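Report on the Visit to the Trirkova Open Day
Intro to Automation, Project 2
Submitted in December

1. Purpose of the visit

Our group chose handling of soft objects as the topic for Project 2. Most of the course so far has dealt with rigid parts, where the shape is known before the robot touches anything. Cloth has no fixed shape, so the methods from the first half of the term do not carry over directly. Trirkova holds an open day each semester, and we attended to see how a company records human demonstrations of cloth handling and what it does with them.

2. Program of the day

The visit began at 10 a.m. with a short talk on the company. Trirkova has 16 employees and works on home tasks only. Its current project is called Sternuvby and covers laundry and bed making. The talk was followed by a demonstration in a furnished bedroom, a look at the software, and time for questions. We were there until 1 p.m.

3. The demonstration

The Sternuvby work uses hand-held grippers in place of a robot. A person holds one in each hand and does the task with the gripper fingers. The recordings are used later to train a control program for a two-arm robot. We did not see the robot run, as it is kept at a second site.

The bedroom was set up for work on garments and small cloth items on top of a made bed. We had expected a lab table with a plain background. The staff said they prefer real rooms because the finished robot will have to work in them.
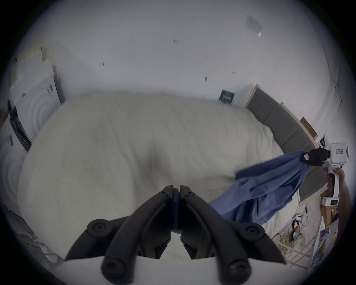 Figure 1. Blue garment held between two hand-held grippers over the bed.

Each run starts with the cloth in a different position. The operator has to find an edge or corner, close one gripper on it, and then get a second grip with the other hand. According to the staff, the second grip is where most of the bad runs come from. If the fingers close on too many layers, the item comes up bunched and the run is marked as failed. Failed runs are saved too, but in their own folder.

A full set for one item is 200 runs. An operator does 40 runs and then takes a break - the grippers are light, but the wrists get tired. One of our group members tried it and needed three attempts to pick up a single layer.
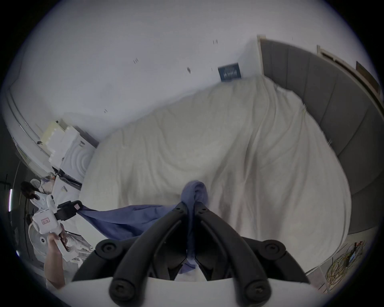
We asked why the duvet was not smoothed between runs. The answer was that the surface under the cloth should vary as much as the cloth does. A program trained on a flat surface may treat every wrinkle in the bedding as part of the item.

4. The software

The recordings are checked in a program called Neagu. It shows each run on a timeline with the finger opening plotted below the video. A reviewer marks the moment of first contact, the first grip and the second grip. We were allowed to mark one run ourselves. The first grip was easy to find, but our group did not agree on the moment of first contact, and the reviewer told us this is common.

Marked runs go into a storage system, Grorkard, which groups them by item and room. We only saw the list view.

5. Use in our project

We cannot build a pair of grippers in the time left. Our plan is to record 100 runs by hand with a dish towel on a blanket, using the same three marks as Trirkova. Two members will mark all of the runs separately and we will compare the results. We also plan to keep the failed runs, which was not in our first proposal.

One open question is the camera position. We had planned on a fixed tripod, but the hands may block the view of the cloth at the second grip. We will test this with a few trial runs before the next progress meeting.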